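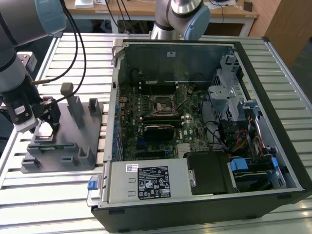 Chapter 7
Comparing Grippers on a Real Assembly Task

Chapter 6 treated the gripper as a set of numbers: stroke, closing force, payload, repeatability. Those numbers come from a data sheet, and they are enough to rule out a tool that is plainly too weak or too wide for the job. They say little about how two tools of the same class will behave inside a cluttered enclosure. For that, both have to be tried on the same task, on the same arm, with the same controller settings.

The task used in this chapter is work on a desktop computer. It was chosen by Zdenka Nedeljković and Toivo Eskola for the Trolora trials because it puts very different parts close together. A memory module is stiff and takes a firm push. A processor must be held by its edges and set down flat. Cables move when touched, and drive latches need a pull in one direction only.

7.1 What to hold constant

A fair comparison changes one thing at a time. Before a trial, write down the arm, the mounting flange, the wrist camera and its angle, the speed limit, and the starting pose. If a new gripper is longer than the old one, the tool center point changes, and every taught position has to be checked again. Students often skip this step and then blame the fingers for an error that belongs to the calibration.
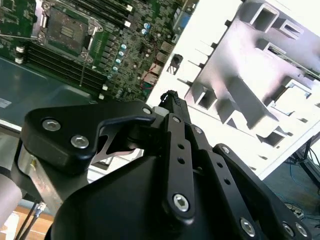
The linkage type also matters. In a parallel-jaw gripper with a straight slide, the fingertips stay at one height as they close. In some linkage grippers the tips follow a shallow arc, so the contact point moves toward or away from the palm. The difference may be only 3 mm over the full stroke, but near a socket that is enough to miss the part or press on the board. Section 7.4 shows how to measure the arc and correct for it in the controller.

7.2 Clearance

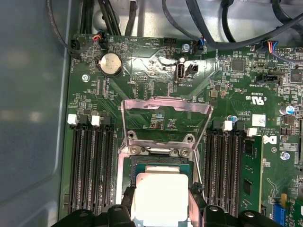

Clearance is the free space a finger needs on the outside of the part, and it has to be checked in the open position as well as the closed one. A processor socket on a board of this kind makes a good test. Memory slots run along both sides of it, and the raised load plate stands directly behind the processor, so the fingers have little choice of approach. Measure the finger at its thickest point – usually the pad mount, well above the tip – and compare that with the gap at the same height.

In the trials each gripper made 50 attempts per part. An attempt was scored as clean, recovered, or failed, using the definitions in Table 7.1.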